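3.2 Denture hygiene and night-time wear

Residents at the Prirndale and Masson sites were asked whether they removed their dentures before sleep and how they stored them. Of 489 residents approached, 13 declined and 16 could not be interviewed on medical grounds. Staff at both sites recorded cleaning on a paper chart kept with the medication record. Charts were collected each Monday and coded by two raters, with disagreements settled by a third. Night-time wear was coded as habitual, occasional or never — partial and full dentures were not separated at this stage. Soaking in plain water was counted as storage, and brushing with toothpaste was coded on its own line.

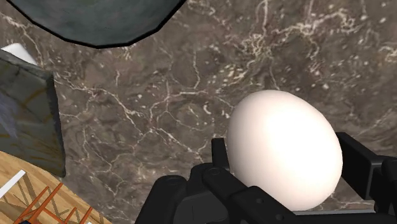
Figure 2. Simulated gripper holding a white egg over a brown marble surface.

Yeshi Tekleab remarked that the charts probably overstate evening cleaning, as entries were often made at the end of a shift. We therefore treat the chart data as an upper bound.

Contact the editors | Copyright Gerkadier | Back to top

Related articles
Fluoride varnish in residential care
Dry mouth and denture fit: the Ivari centre survey
Training care staff in oral assessment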